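Screening Notes: The Long Corridor at Clundby
Filed under: Film & Repertory
2 min read

The Clundby Film Society opened its spring programme on 10th March with Jaime Abreu's The Lodger's Key, a domestic drama of modest means that has seldom been shown since its first release. The society is to be thanked for securing a print in good order. Attendance stood at 54, which is encouraging for a title with no famous names attached to it.
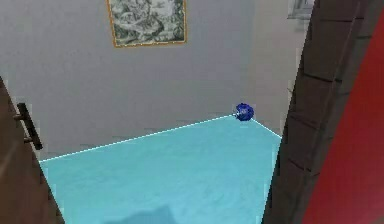 Abreu's film concerns a widow, played by Idalina Marinho, who lets a room to a surveyor and gradually gives up the rest of her house to him. Very little is said. The director relies on walls and the few objects placed on them, and asks the viewer to look for longer than is usual. A black-and-white picture in a thin gold-coloured frame, hung on an otherwise plain grey wall, is the sort of furnishing he favours: dense with dark lines and hard to read from across a room. Marinho's finest moment comes when she straightens something very like it and then leaves without a word.

The second half is less secure. Recep Canpolat is a capable surveyor – dry, courteous and faintly alarming – but the script gives him two speeches on property law where one would have served. 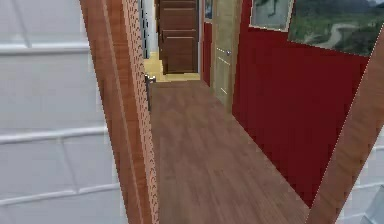 The closing sequence has been the subject of some discussion among members. It runs for seven minutes and follows the widow from room to room without music. Those who found it slow may wish to consider how much Abreu draws from thresholds. A narrow hallway seen through a brown wooden door frame, with another door at the far end, offers a director both a destination and a delay, and he uses the delay very well. The sound of the key, when it comes, is properly earned.

The programme continues with Brunello Marino's Gasance. Printed notes will be available at the door.

Related posts
Teixeira on Screen: Five Films Reconsidered
Eta and the Silent Chorus
Looking Ahead to the September Season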